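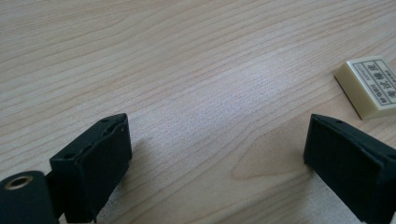 Home Archive House Garden Recipes Contact

The table by the kitchen window

We bought the dining table secondhand in February from a woman named Jintana Nakpan, who was moving to a smaller apartment across town and had no space for it. I paid $40. The tabletop is wood, pale, with a bit of pink in it, and I still don't know what kind. Jintana thought maple. My sister thinks birch. The paper label on the underside says Luscombe and the number 887, and I couldn't find either one in a search that led anywhere useful.

It seats six if two of them are children. It measures 44 inches on the short side, which I forgot to check against our doorway, so the legs had to come off on the porch. They are held on with four bolts each and one of the bolts was stripped. That took up most of an evening.

What I like is the grain. It's fine and close together and it runs in waves, and in a few places the waves open out into a big curve. There's one spot where the lines loop around a darker tan patch, the kind of figure people call a cathedral. When we first set the table up I had that spot at the wall end and a bowl sitting on it. I turned the whole thing around a week later so I could see it from my chair.

The finish has a low sheen to it. With light coming down on it, the grain goes almost silver in a wide band, and the color mostly washes out. Then you move your head and it's beige again. I tried to match it when I bought placemats and ended up with three sets, two of which went back. The ones we kept are dark gray linen.

I was told to sand it and start over. Fotini Manolakis, who taught the furniture class I took at the community center, looked it over one afternoon and said to leave it alone until I had lived with it. Her view is that people strip a table in the first month and then spend years being careful with it. She ran her hand over it from end to end, found one rough place near the edge, and told me to go over that with very fine paper and stop there. So I did that.

For cleaning I have been using a cloth wrung out in warm water with a drop of dish soap, then a second cloth to dry, always along the grain. On a top like this you have to decide what "along" means, as the lines wander. I go lengthwise and don't worry about it.

I did try a wax. The first one was Odico, the clear paste in the flat tin. It went on fine but it took a lot of buffing, and it left the top shinier than I wanted. I only did one end, to test, and I washed it back off with mineral spirits. The second was Lendum, which is thinner and comes in a bottle. I put on a very small amount with an old T-shirt, waited twenty minutes, and wiped. It didn't change the color to my eye and water sits up on it a little better. I'll do it again in the fall and see.

Things that have been put on the table without a coaster so far: one coffee mug, a vase, a pot of rice that my son brought straight from the stove. The pot left a cloudy ring. I followed the advice of putting a dry towel over it and running a warm iron across for a few seconds at a time, and the ring faded over four or five passes. I was nervous about it. I now keep two cork trivets from Thongsuk, the little import store next to the pharmacy, in the drawer closest to the stove where even a ten-year-old can find them.

The chairs are still a problem. We have four that don't match each other and a bench that is an inch too tall, so anyone sitting on it hits their knees. I could trim the bench legs, but it was my grandfather's and I don't want to cut it. For now it's in the hall with shoes under it.

The other thing I need to do is replace that stripped bolt. The leg is firm enough with three, but I notice it when someone leans on the corner. The hardware store had the right diameter in the wrong length. I have one on order, and if it fits I'll write down the size in the comments for anybody who has the same table.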